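Endel Arm Build Guide
Section 11: Wrist wiring and first reach test

Do this section after the gripper is bolted to the wrist and both fingers open and close freely by hand. You need the arm clamped down, the Lirkero control board within reach, and a clear patch of hard floor in front.

Routing the motor cable

1. Switch off the supply and pull its plug. The board holds a charge for a short time, so wait until the status light goes out.

2. Push the blue connector into the wrist motor until it clicks. It only fits one way. If it stops halfway, take it out and check for a bent pin.

3. Run the black cable back along the side of the arm. Leave enough slack at the wrist for a full turn in both directions.

4. Fit a cable tie and write the joint number on its tag. Keep the tag on the outside, where you can read it with the arm folded.

5. Wrap black tape over any sharp edge on the arm casing that the cable could rub against.

Note: The thin servo wires are routed separately. They come out near the edge of the green bracket and should hang in a loose loop, clear of the linkage. Do not tie them to the motor cable — the servo position drifts if you do.

First reach test

6. Plug in the supply and start the Yimyam console. Set the speed limit to 80 and the step delay to 3000.

7. Set an empty plastic basket on the floor, just past the fingertips with the arm extended. Anything light with a thin rim will do. Ilse Diekmann's build at Plarkivden was tested this way on the laundry room floor.

8. Open the gripper and jog the arm forward in small steps. Stop with the fingers apart and pointing at the near side of the basket.

CAUTION: Keep hands and feet out of the reach area while the supply is on. The arm drops when power is cut.
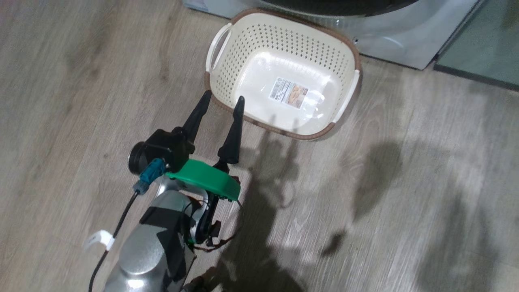
Fig. 2. Gripper open, basket just ahead of the fingers. The tag sits to the left of the arm, the servo wires to the right.

9. Check the servo wires again in this position. If they are pulled tight, back the arm off, cut the power, and give them more slack at the bracket.

10. Save the position as REACH_A and go on to Section 12.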